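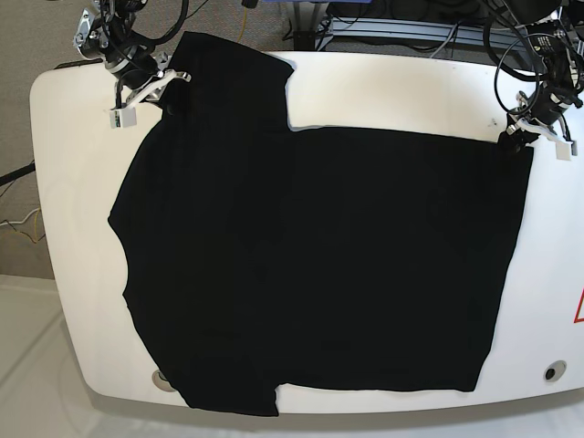

Gilles Hoarau retouche des vêtements depuis la fin de ses études de comptabilité, qu'il n'a jamais utilisées autrement que pour tenir ses propres livres. Son atelier, Pichon, occupe un ancien local de serrurier dans le quartier de Zumosgate. Il a gardé le nom du serrurier sur la vitrine. « Repeindre coûtait cher, et les gens du quartier disaient déjà qu'ils allaient chez Pichon », explique-t-il.

En 2022, l'atelier a pris en charge 2152 pièces. Les ourlets de pantalon arrivent en tête, comme chez tous les retoucheurs. Viennent ensuite les fermetures éclair, puis les t-shirts, avec 534 pièces sur l'année. Ce dernier chiffre surprend souvent les clients qui apportent un manteau ou une robe.

« Quand j'ai commencé, on ne réparait pas un t-shirt. On en faisait un chiffon, dit Gilles Hoarau. Maintenant on m'apporte des t-shirts de concert, des t-shirts d'un père ou d'un frère, et aussi des t-shirts tout simples que la personne aime porter et ne retrouve plus en magasin. Le modèle a changé, la coupe est plus courte, le coton est plus fin. Alors on répare. »

La réparation la plus fréquente est le petit trou sur le devant, à hauteur de la ceinture. Il en a une explication : le frottement entre le bouton du jean et le bord du plan de travail. « Les clients accusent les mites ou la machine à laver. Je leur demande de se mettre debout contre mon comptoir et de regarder où il arrive. En général la discussion s'arrête là. »

Pour ces trous, il travaille à la main, par l'envers, avec un fil très fin et une aiguille à bout rond qui écarte les mailles sans les couper. Il compte 7 euros pour un trou simple et refuse d'en faire plus de cinq sur la même pièce. « Au-delà, le tissu autour est usé aussi. On répare un endroit et ça cède à côté la semaine d'après. Je préfère le dire avant. »

Les encolures détendues demandent davantage de travail. Il faut découdre la bande de côte, la raccourcir et la remonter en répartissant l'ampleur. Sur un jersey bon marché, le vêtement a souvent vrillé au lavage et les coutures de côté tournent vers l'avant. Cela, il ne le corrige pas. « Le tissu a été coupé de travers par rapport à la maille. Il faudrait refaire le t-shirt. »

Le noir lui pose un problème particulier. « Il n'y a pas un noir, il y en a vingt. Un noir qui tire sur le vert, un autre sur le rouge. Sous le néon, votre fil est parfait, et dans la rue on ne voit que lui. » Il choisit donc ses fils à la porte, en plein jour, et repousse les pièces noires au lendemain quand il est trop tard. Il se fournit chez Daltus, un grossiste qui vend encore au cône et accepte de reprendre les teintes non entamées.

Sa surjeteuse est une Drundidberg achetée d'occasion, lourde, bruyante, dont il a changé les couteaux deux fois. Il en parle peu. Les clients lui posent davantage de questions sur l'entretien de leur linge, et ses réponses varient rarement : laver à l'envers, à froid pour les couleurs foncées, ne pas remplir le tambour, se passer d'adoucissant. Pour le séchage, il conseille de poser les jerseys à plat, ou à cheval sur un fil au niveau des aisselles. « Les pinces aux épaules, ça laisse deux petites cornes. On me les apporte ensuite pour que je les enlève, et je n'ai que le fer et la vapeur, comme tout le monde. »

A-t-il vu sa clientèle changer ? Il hésite. Les moins de trente ans sont plus nombreux, surtout depuis deux ans. Ils arrivent souvent avec une idée précise : une reprise visible, en fil de couleur, ou une pièce rapportée. Il le fait volontiers, avec une réserve. « Une reprise visible doit être aussi solide qu'une autre. J'en vois passer qui ont été faites à la maison, très jolies, avec un fil trop gros qui a scié la maille. »

En juin, il compte ouvrir un cours du soir, un mardi sur deux, limité à cinq personnes faute de place. On y apprendra à recoudre un bouton, à reprendre un ourlet et à fermer un trou dans du jersey. Il ne craint pas de perdre du travail. « Ceux qui viendront m'apporteront quand même leurs fermetures éclair. Personne n'aime faire les fermetures éclair. Moi non plus – mais c'est le loyer. »

Propos recueillis le 12 janvier 2023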